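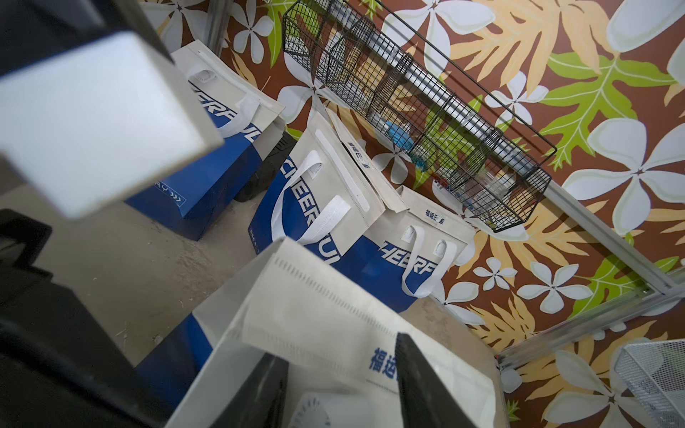
A tote bag between the gripper's two black fingers, with three more against the wall. Soft bags proved the hardest part of the comparison.

2 comments | 3 shares

Search articles, topics Go

The tote bag is a cheap thing and most people can pick one up without looking. For the small test shop at Jasberg, it took up most of February.

Corinne Iwasaki runs the shop's gripper trials. Her customer, a packing firm called Medina, wanted to know which of two grippers could take a cloth bag off the floor, lift it and set it down upright. The first was the Ekwood, a plain two-finger design with stiff black fingers. The second was the Keltus, which has softer pads and costs more. Both were run on the same arm, with the same controller and the same small camera at the wrist.

"With a box you can measure it once and you're done," Iwasaki says. "A bag has a different shape every time you put it down."

The bags are nonwoven fabric, with stitched seams and flat strap handles. Some carry the word "CHEERFUL" in large blue letters. Iwasaki stood them on the concrete floor against the wall, handles up, and left them a little uneven on purpose. Bags in a real packing room do not line up.

Each gripper was given 70 tries at the top seam and 70 at the handles. The seam is folded over and stitched, so it is thicker than the rest of the bag and holds its shape better. The Ekwood did well there. Its fingers are narrow enough to go down on either side of the fabric, and when it missed, it was usually because the bag had leaned back from where the camera last saw it. The Keltus pads were wider and tended to push the bag over before they closed.

The handles gave the opposite result. A strap can loop out to one side or fall across the front, and the Ekwood often closed on air. The Keltus pads covered more space and caught straps that the other gripper missed.

The camera caused trouble with both. At the wrist it gets a close view of the bag, but the fingers block part of that view, and they block more of it as they close. Iwasaki first tried turning the wrist before the final approach. That helped with the seam and made the handles worse. She then had the controller save the last clear picture and work from that, which added 2 seconds to each pick.

Medina chose the Ekwood and will pick by the seam. The price was part of the decision, and so was the fact that a worn finger can be changed with one screw. Iwasaki would still like to try the Keltus with narrower pads, and a set is on order.

The next round uses the same bags with something in them.

213 views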